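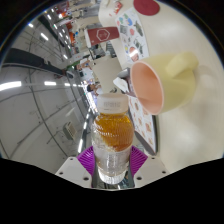 Service Robots in Practice – handout 6
Buying a data kit: the Prandurix hand gripper
Reading time: 3 min

Read before lab. Bring questions, Sinéad Phelan takes the first half, Ok-hee Ki the second.

What's on offer. Prandurix sells a hand-held two-finger gripper with a camera, plus Stirix, the software that turns recordings into training episodes. Person does the task by hand, robot learns from it later. No arm on site. Kit price 3,000 with one spare set of pads. Extra pads 245 a set. Stirix license is yearly, seperate, ask for the quote in writing.

Who's it for – small teams doing table clearing, tray return, shelf work. Afolabi (the reseller) pitches it at food service first, so we review it on that.

Pads. The soft ribbed kind, replaceable, and the part you'll pay for again and again. Soft ribs give around a round object and spread the load. Check them against the things you really have to pick up, which in a food court is a nasty mix.

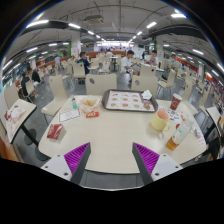 Object list comes first, price second. Write down everything your client's tables collect before you talk to a vendor. One table can have a ceramic mug, a paper cup, a tray with a printed liner, a crumpled napkin, a clear plastic bag of fried food and a cup still part full of orange drink. Mug handle is easy-ish. Napkin and bag are hard, no fixed shape. Part-full cup: grip force AND tilt both matter. Ask Afolabi for episodes of each, not just bottles.

Our trial numbers, from May. 723 episodes recorded, 177 thrown out by Stirix at the check stage. Work out the reject rate yourselves, then ask what it does to cost per usable episode. Stirix gives a reject code but the codes are thin – "tracking" covers far too much. Ok-hee will show the log.

Clear objects 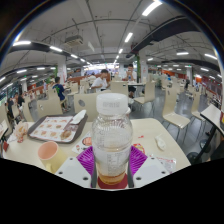 Bottles need their own line in the test plan. Full, half full, nearly empty, cap on, cap off. Thin walls buckle if you squeeze too hard and the weight changes a lot between full and empty. Don't let a vendor quote one success figure for "bottles".

Flurby, the cheaper rival kit: hard pads, no reject check, you sort the episodes by hand. Fine for boxes. We haven't run it on on soft items yet so no verdict here.

Questions to put to any vendor
- Who owns the recordings?
- Pad life, in grasps, and who measured it
- Can we export without the license?
- Bystanders in view – what gets blurred, and when
- Repair time, loaner or no loaner

For lab: one page, buy / don't buy / wait, for a client with a single food court. Show the sums. Assume two sets of spare pads on top of the kit.

Related
Handout 4: Suction or fingers?
Handout 5: Reading a vendor data sheet
Handout 7: Service contracts and downtime

Course notes, S. Phelan and O. Ki. For enrolled students only. Back to top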